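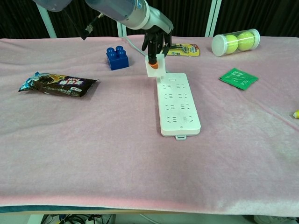
Regula Pichler wrote in to ask whether the price on the Vernberg hand covers everything you need to run it, or whether her workshop should be setting money aside for more. It's a fair question, and one the sales page doesn't help with. The short reply is no, it doesn't, and most of this review is about where the rest of the money goes.

Vernberg hand, bench review
Posted Wednesday, March 11, 2026
Filed under: Equipment, Budgets

The Vernberg is a multi-fingered hand sold as an add-on for small arms. We bought ours through Leker, paid full price, and have had it on the bench since February. It replaced a plain two-finger gripper, which we kept.

Price

The hand was $2,244. Our supplier quote for the arm was separate and I won't go into it, as most people reading will already own one. On top of the hand we spent another $1,767, made up of the mounting plate, the longer cable set, a spare set of finger pads, freight and the first year of the software licence. The licence was the one that caught us. The first invoice shows it as a setup item, and it is only in the terms that you find it comes up again every year. If your budget is split into capital and operating, ask Leker to break it out before you sign. They did it for us within a day once we asked, but by then the purchase order had gone through and it had to be reissued.

Freight was quoted to the loading dock and not to the door. We have no dock.

Setting up

Allow a full day. The mounting plate lined up and the bolts supplied were the right length. The manual is clear on the mechanical side and thin on everything after that. The calibration routine refers to a menu that has been moved in the current version of the software, and we lost most of an afternoon to it. Leker's phone support knew the answer straight away, so I'd ring them first.

The standard cable is too short for any arm mounted over a table, in my view. Order the longer one with the hand. Ordered later, it ships separately and you pay freight twice.

What we use it for

Our work is handling everyday goods on a cloth-covered table. Power plugs and a power strip are the main job, and the rest is a changing lot of small things: a toy brick, biscuits in a foil wrapper, sachets, carded items in blister packs, a tube of tennis balls. The old gripper coped with the brick and very little else. It could pick up a plug, but a plug has to be held square to the outlet, and with two flat jaws it tended to swing around the grip point.

The Vernberg is a clear improvement there. Closing several fingers on the body of a plug gives a steadier hold, and small corrections at the wrist carry through to the pins. It still misses. When it does, the usual cause is the strip sliding on the towel, which is our problem and not the hand's. If you are planning similar work, put a bit aside for fixtures or clamps. We hadn't.

Flat things are the weak spot. A sachet lying on soft cloth is hard for it to get under, and the fingertips push the fabric into a ridge before they get hold of anything. Soft foil packaging goes better, though it will crush a packet if the force limit is left at the factory setting. Turn it down.

Wear

The finger pads are the consumable. Ours show wear at the tips and we expect to replace them before the end of the year. Spares come as a complete set only, so one torn pad means buying the lot. Siobhán Cronin and I went back and forth on whether to carry two sets in stock and settled on one, mainly because Leker holds them locally.

We've had no faults with the motors. The warranty is for 2 years and covers the hand but not the pads or the cable.

Alternatives

We looked at the Wultumel and the Bañez. The Wultumel costs less and has no yearly licence, but the lead time we were given was 5 months and the project would have been over. The Bañez is a nicer piece of engineering and well out of our range once the controller is added. A shop with steady funding might look at it differently.

I'd also say that if your parts are all boxes and blocks, a two-finger gripper will do the job and you can spend the difference on a better table.

For the budget sheet

Hand: $2,244
Everything else in the first year: $1,767
Not included in either: clamps and fixtures, staff time for setup, replacement pads from year two, licence renewal

Would I buy it again? For plugs and mixed household goods, yes, with the long cable on the first order and the licence written into the operating budget from the start. Regula, for your workshop I'd get the quote itemised and ask about the dock.

Comments are open until the end of the month. Pad part numbers are on the Leker spares page.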